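Section 4: Setting up your moth trap and running your first night

Right, so you've got the box open, the packing straps are off and you've checked everything against the list in section 3. Now for the fun bit! I've been running a Parnham bucket trap in my own back garden for years, and I wrote this section the way I'd talk a neighbour through it. It's set up for the twenty-watt version, but the bigger one goes together just the same, only with a heavier ballast and a brighter garden.

Have a read all the way through before you start, and do your first assembly in daylight. I did mine at dusk in July with a head torch on and a cloud of midges up my nose, and I put the cone in upside down.

4.1 Choosing your spot

1. Walk round the garden in the afternoon and look for somewhere sheltered from the wind. A hedge or a fence on the windward side is lovely. Moths really don't care for a breeze.

2. Stay clear of street lamps and security lights. If a neighbour has one of those lights that comes on whenever a cat sneezes, put the shed between you and it.

3. Check whose bedroom window looks down on the trap. Pop round and tell them what you're up to. I gave Leire Miranda next door a jar of plum jam and an invitation to the morning opening, and she has come to more of them than I can remember (she's better on the pugs than I am now, which stings a bit).

4. Stand the trap on an old white sheet, flat on the grass. Plenty of moths settle on the outside and never go in, and you want to see them before you tread on them.

Note: a patch near honeysuckle, ivy or sallow will nearly always do better than the middle of the lawn.

4.2 Putting the trap together

1. Drop the rain drain into the hole at the bottom of the bucket and push until you feel it seat. The mesh side goes up.

2. Stand your egg boxes inside on their edges, like books on a shelf. Leave gaps. Cardboard ones only, please, as the plastic sort give the moths nothing to grip.

3. Fit the cone with the narrow end pointing down into the bucket. (Down! See my confession earlier.)

4. Slot the three clear vanes into the collar, then screw the lamp into the holder until it's snug. Don't force it.

5. Clip the rain guard over the top. I put it on even when the forecast is perfect, and I've been glad of it more than once.

Caution: never fit or remove the lamp with the power connected. The lamp gets hot, so give it a good long while to cool before you touch it.

4.3 Power

1. Keep the ballast box off the wet ground. Mine sits on a brick under an upturned washing-up bowl with a notch cut out for the cable.

2. If you're on the mains, plug in through an RCD and use an outdoor extension lead, fully unwound. A lead left coiled on its drum can overheat.

3. If you're on a battery, connect red to red and black to black before you switch on. Charge it the day before. A tired battery will fade out at two in the morning, just as the good stuff is arriving.

4. Set the light sensor so it faces the open sky and away from the lamp, otherwise the trap will sit there blinking on and off all night like a faulty Christmas tree.

Caution: our lamps give off ultraviolet light. Don't stare at them, and wear the glasses from the accessory bag if you're going to stand beside the trap for any length of time. Children should always have a grown-up with them.

4.4 Picking your night

Warm, still, cloudy and a bit muggy is what you're after. Clear nights with a big moon are usually poor. My friend Iker Carretero, who traps up at Mateos Wood, had 200 moths of 77 species on one sticky night and then 14 moths the very next evening when the sky cleared. Same trap, same spot, same egg boxes! So please don't send the trap back after one bad night.

Winter is quiet, but do have a go. I ran mine on Sat 1 January, expecting nothing at all, and found a single Winter Moth sitting on the sheet looking very pleased with itself. That made my whole weekend.

Note: give the garden a rest between sessions. One or two nights a week is plenty, and it lets the moths get on with feeding and breeding.

4.5 Opening up in the morning

1. Get up early. Robins and wrens learn about traps faster than you'd believe, and they will clear the sheet before you've found your slippers.

2. Switch off at the wall and cover the trap with a cloth if you can't go through it straight away. Keep it in the shade.

3. Check the sheet, the outside of the bucket and any wall or fence nearby before you lift a thing.

4. Take off the rain guard, vanes and cone, slowly. Have a pot in your other hand for anything that makes a dash for it.

5. Lift out the egg boxes one at a time and look at both sides. Pot anything you can't name, take your photos, and write it down as you go. You won't remember it all later, however sure you feel.

6. Move your pots and notebook over to a table where you can sit with the field guide and take your time.
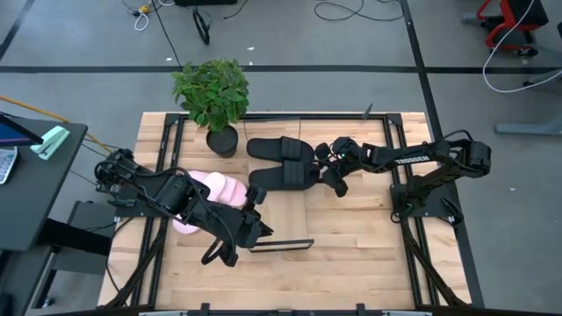
7. Let everything go the same day, tucked into thick leaves or long grass well away from the trap. Don't shake them out on to the lawn in full view of the blackbirds.

Caution: hornets and wasps do turn up in late summer. If you find one in the egg boxes, put the box down gently under a bush and carry on with the others. It will leave when it's ready.

4.6 Keeping records

Date, place, grid reference, species, how many and what kind of trap. That's all you need for a proper record, and your county moth recorder will be glad of it. I started with a school exercise book and I've now got more than 3,000 entries, all typed into a spreadsheet after a very patient evening with Esperanza Toledo, who sorted out my columns.

If you can't name something, leave it as unidentified. Everyone has a few of those! Ignacio Cifuentes and I spent most of a Sunday on one scruffy brown moth from the Reltano reserve and we still don't agree about it.

4.7 Packing away

1. Brush out the bucket and let it dry completely with the drain removed.

2. Wipe the vanes with a soft damp cloth. No sprays or polish, as the smell lingers and the plastic goes cloudy.

3. Look through the egg boxes one last time. There is always one more moth.

4. Wrap the lamp in its sleeve and store it upright in the carton. Spare lamps are listed in section 7, along with the part number for the drain mesh, and that's the piece most people lose.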